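We use cookies to remember your preferences and to count visits. By continuing to read, you accept this. Accept | Manage settings

Pocket tissue

A pocket tissue is a thin, folded sheet of soft paper sold in small packs and meant to be used once, usually on the nose. The term also covers the larger soft pack, a plastic-wrapped brick of facial tissues without a box, found on restaurant tables, in glove compartments and at the bottom of most bags. The soft pack holds the same product as the boxed kind and costs less to ship. Its chief drawback is that it slowly collapses as it empties, so that the last few sheets have to be dug out by hand.

Background

For most of history people who needed to blow their noses used a cloth, a sleeve or the ground. Books of manners spent a surprising amount of effort arguing against the second and third. The cloth handkerchief won among those who could afford laundry, and it held its place until well into the twentieth century, partly as a tool and partly as a thing to wave from train platforms.

Soft paper tissue was first sold in quantity in the 1920s, in the United States, as a way to take off face cream. Customers soon wrote in to say they were blowing their noses on it. The advertising was changed to agree with them. Germany had its own paper handkerchief by the end of that decade, and small folded packs followed in many countries after the war.

Folding

Two folding methods account for most of the trade. In the flat fold, each sheet is doubled over several times and stacked with its neighbors, and the user peels one off. In the interfold, each sheet is tucked into the next, so that pulling one out brings up the edge of another. The interfold is the cleverer of the two and is generally used in boxes and soft packs. It works well through the middle of the pack. The first sheet tends to come out in a clump of four, and the last ones have nothing above to pull them up.

Most tissues have two plies, held together by a line of crimping along the edge. Three and four plies are sold at a higher price. A person with a heavy cold will fold a two-ply tissue in half and arrive at four plies without paying for them, a fact the industry has chosen not to dwell on.

Softness

Softness has no single agreed measure. Machines can test how far a sheet bends and how rough its surface is, but makers still rely on panels of people who stroke paper for a living and give it a score. Panelists are asked to wash their hands first, to avoid hand cream, and not to talk. Strength is easier to test and pulls in the opposite direction: the treatments that make a tissue pleasant to touch also make it more likely to give way at a bad moment. Lotion-coated tissues were brought in to spare sore noses. They are widely praised by people with colds and widely cursed by people who wear glasses.

Packaging

Pack colors follow loose habits more than rules. Pale blue suggests coolness and green suggests plants, whether or not any plant other than the tree was involved. Flowers, clouds and small animals are common everywhere.

The resealable sticker over the opening deserves its own mention. It seals well two or three times, after which it collects lint and becomes a small flag. Boonmee Meesuk's short book on the subject, Ruangrit, gives the sticker 66 pages and the tissue itself 56. Reviewers found the balance odd. Meesuk's view was that the paper had been solved and the sticker had not.

Free packs

In Japan, pocket packs have been handed out on the street as advertising since the late 1960s, with a printed card slipped in behind the plastic. The idea replaced the free matchbook, and it has one great strength: people who would refuse a leaflet will accept a leaflet wrapped around something useful. The custom has been tried elsewhere with mixed results. In the town of Clallton, a furniture shop called Treltetti ordered 700 packs one May to announce a sale and gave out nearly all of them on the first morning, which was a cold one. Several people came back for a second pack. The sale went on as planned and was thinly attended.

Disposal

Tissues are not toilet paper, though the two look alike and are often asked to do each other's jobs. Toilet paper is made to fall apart in water. Facial tissue is commonly treated to hold together when wet, and for that reason it does poorly in drains and very poorly in trouser pockets. One tissue left in a dark wash is enough to cover every item in it. The usual advice is to dry the clothes fully and then shake them outdoors — this works, in the sense that it moves the problem to the yard.

Used tissues are not accepted in most paper recycling. The fibers are already short, and there is also the matter of what is on them.

See also

Handkerchief
Napkin
Rarora (folding pattern)
Wet wipe

Last edited 2018-04-21

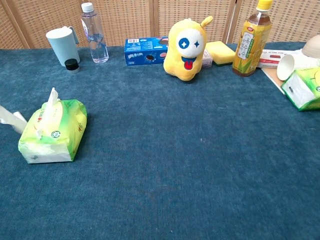 Notes

The spelling "pocket-tissue", with a hyphen, appears in some older trade lists and has been left out of this article. Readers who feel strongly about the hyphen have already been in touch. "Paper handkerchief" is kept as a redirect, as is "paper hankie" — the plural of the latter is still being argued over on the talk page.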